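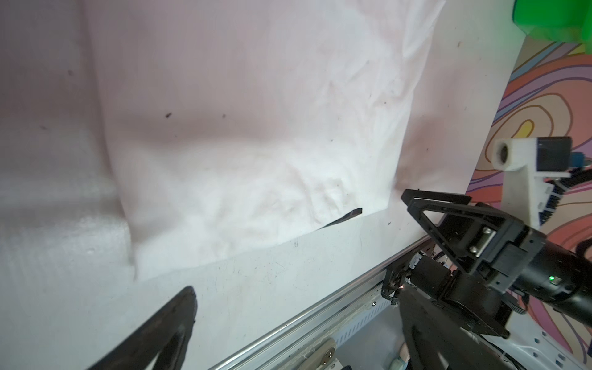
A reader of the last issue asked us why we do not start with a solid object, such as a cup or a wooden block, and leave the soft things for the end, when the machine is already good. The same reader wrote that in his own garage he had spent a whole winter on towels and had only learned to dislike towels. We thank him for the letter and will try to answer it in this item.

Last updated: March

Ruveo is the two-arm build that stands in the back half of our shared workshop in Liu. Those who follow Stelteo from the beginning know that we did begin with blocks. It went well, and it taught us very little. A block stays where you put it, and its shape is the same when you look again. The arms could repeat one motion many times and we felt clever, but when we changed the block for a piece of cloth, almost nothing of this work could be used. So we decided to go to the difficult material early, while the build is still easy to change. For us it was the right order. For someone who builds alone it may be different, and I would not call the towel winter a lost one.

What we have changed this month

The fingers are first. They are black, simple, and they come to a narrower end than the old ones. With the old pair, which were flat and wide, the cloth was pushed in front of them like snow. The new pair can go under an edge, if the edge is not lying completely flat. If it is completely flat, we still have no good answer. One member proposes to make the tips a little rough with sandpaper, another one wants a thin layer of rubber. I am for the rubber, but I admit that I have not tried the sandpaper.

The second change is the cables. On one arm the bundle was too short, and when the wrist turned to its end position the connector was pulled. We lost a whole evening looking for a fault in the program, and the fault was in the plug. All the cables were then made longer and fixed again at the joints. My advice to every beginner is to turn each joint by hand to both ends, with the power off, before you close any cable tie. I had read this advice myself in three places and did not follow it.

The third is the camera. Each arm carries a small camera at the wrist, and a separate one stands at the side on a printed mount. The wrist view is very good for the last few centimeters, when you want to know if the finger is above the fold or beside it. It is poor for everything else. As soon as a big piece of cloth comes close, it covers most of the view, and the camera cannot tell you where the table is. The side camera helps with this, although its mount was printed twice. The first one was bending a little when somebody walked past.

How we practice

We work in short sessions of 12 attempts, and after each session we stop and write notes by hand. In our notebook there are now 343 attempts with cloth. I would like to report that the last ones are much better than the first ones. They are better, but not much. When the cloth lies in a heap with a clear ridge, the arms take it well. When there are two layers, they often take both, or they take the lower one and the upper one slides away.

A person who has folded laundry since childhood does not notice how many small decisions are in it. You feel with the fingertip that there are two layers, and you rub them apart. Our fingers do not feel anything. They only know how far they are closed, and from this number we try to guess the rest. With thick fleece and a thin sheet the difference in the number is clear. With two thin sheets it is lost in the noise.
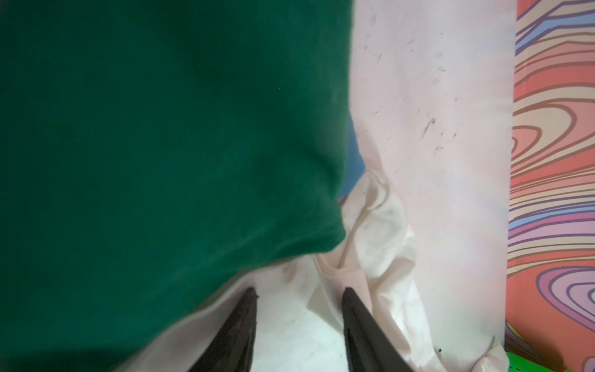 Green fabric over the white cloth, with the fingers still apart.

Color has been a bigger question than I expected. Different colors in one heap are easy for the eye and also easier for the program. White cloth on a pale surface is the hard case, above all when the light is soft and the folds throw almost no shadow. We tried a lamp placed low from the side and the folds became much clearer, but then the shadows of the arms themselves gave us a new problem. For the moment the lamp is switched off and stands under the bench.

On parts and cost

Several of you asked about Ammont, where we ordered the bearings. The delivery took seven weeks. The bearings are good, and the packing list was wrong in two lines, which was corrected after one message. We would order there again, but not for something we need soon. The longer screws for the bracket we bought in the ordinary hardware store and cut to length.

Next steps

We want to try the rubber tips on one arm only, and keep the other one as it is, so that we can compare. After that we will come back to the question of the two layers. If you have old cloth at home, thin and of one color, please bring it on Tuesday. The workshop is open from 5 in the evening. Please wash it first and cut off the buttons, they get caught between the fingers.

Letters about towels are also still welcome.

Related items

Ruveo: first tests with blocks
Printing a camera mount that does not bend
Cable length at the wrist, a short table
Shared tools in Liu: what to put back and where
Letters to Stelteo, winter issue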